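I finally got the Plunell update on my phone last night, and I'm pretty happy with it! The big change is the keyboard -- you can now slide your thumb along the space bar to move the cursor, and it stops right where you want it. 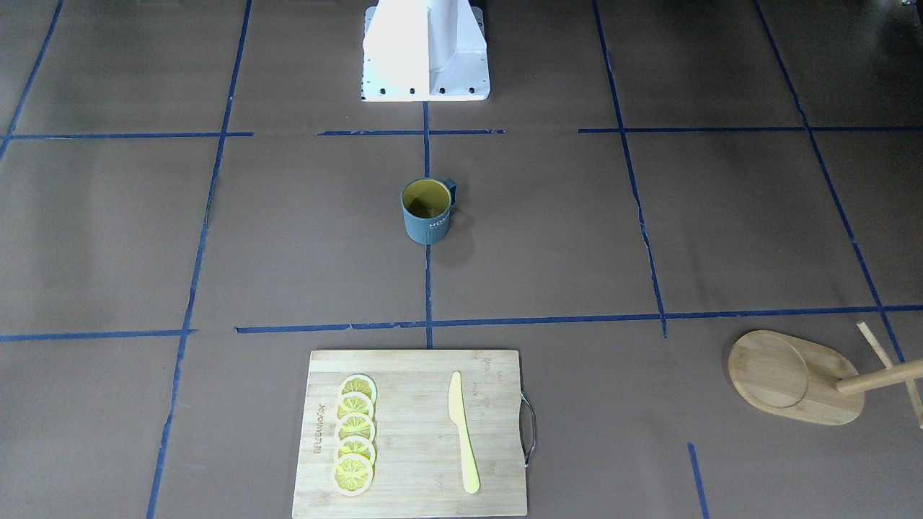
Blue tape lines on a brown floor, with the white pedestal behind.

You'll need 500 MB free before it will install (I had to dump a bunch of old videos first). Then go to Settings, tap Typing and switch on Glide Cursor. Indira Venkataraman at Plunell told me tablets get it in November. My battery was at 80 percent when I started and the whole thing took 30 minutes.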